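Grarkedach Community Help › Rooms and Furnishings

Felt covering on support bars is fraying along the edges

Thirumalai Iyengar

Our reading room uses flat bars covered in dark gray felt to support maps and textiles while they are being examined. The longest bar is 74 inches. The felt was applied by a previous member of staff, and no record of the adhesive or the supplier has been found in the room file.

Over the past several months, the felt has begun to release fibers along both long edges. The broad face remains firmly attached and shows no bare areas, but it has become fuzzy and holds small light specks that do not come away with a soft brush. Loose fibers have been found on two items after use. In June a reader asked whether they came from the item itself, and the matter was entered in the room log under item 1323.

I would be grateful for guidance on the following. Should the edges be trimmed and sealed, or should the felt be replaced in full? Is there a covering that gives a similar cushion with less shedding? The bars cannot be withdrawn for more than one working day, and the room reopens to readers at 9 a.m.

Venkataraman Textile Room

Our department maintains felt-covered supports of a comparable kind. In our experience, fraying at the edges is usually a matter of how the felt was cut and finished, and full replacement is often unnecessary while the face is sound.

Begin by cleaning the covering. A vacuum cleaner with a soft brush attachment, set to low suction, should be passed along the length of the bar in one direction only. A lint roller may be used on the face but should be kept away from the edges, where it will lift further fibers. Specks that remain after this treatment are often lint or paper dust worked into the nap. A gloved fingertip will loosen some of them. It is not advisable to wet the felt, particularly where the adhesive is unknown.

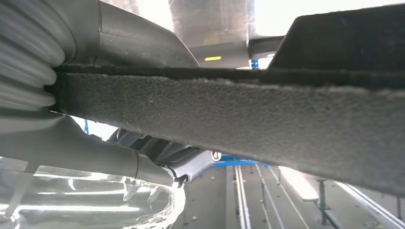 Once the covering is clean, the loose fibers should be trimmed with small, sharp scissors held flat against the bar. They should not be pulled. A single long fiber may be anchored well inside the felt, and pulling it will open the edge for some distance on either side. An electric fabric shaver is suitable for the face if a guard is fitted — without one, it can cut through thin felt very quickly.

Sealing is a separate decision. We do not apply liquid sealants to any surface that comes into contact with items. Where an edge continues to shed after trimming, we cover the whole bar with a removable sleeve of washed, unbleached cotton, closed on the underside with flat ties. The sleeve for a bar of your length can be sewn in an afternoon, and it may be laundered without fragrance or softener. We change ours every 14 days while the room is in regular use.

If replacement does become necessary, the new felt should be cut wide enough to turn under the bar, so that no cut edge faces the item. Please test the new material for dye transfer against damp white blotting paper before it is put into service.

Umer

We had the same trouble and put clear tape down both edges. It held for a while and then the tape lifted and took some of the felt with it. I would not recommend it. We later bought ready-cut felt from Dirnidov and it has been satisfactory, although the gray was darker than expected and does not match the older bars.

Thirumalai Iyengar

Thank you for both replies. The bars were vacuumed and trimmed this morning, and a cotton sleeve is being made for the longest one. I note the caution regarding tape, which had been suggested here as well.

One further point, if Venkataraman Textile Room is able to advise: should the sleeve be fitted tightly, or should it have some ease in it?

Venkataraman Textile Room

It should be close-fitting but should not stretch the cloth. We allow roughly 5 millimeters of ease in the width. A loose sleeve will form ridges beneath the item, and these can mark soft textiles. Please also place the seam on the underside, together with the ties.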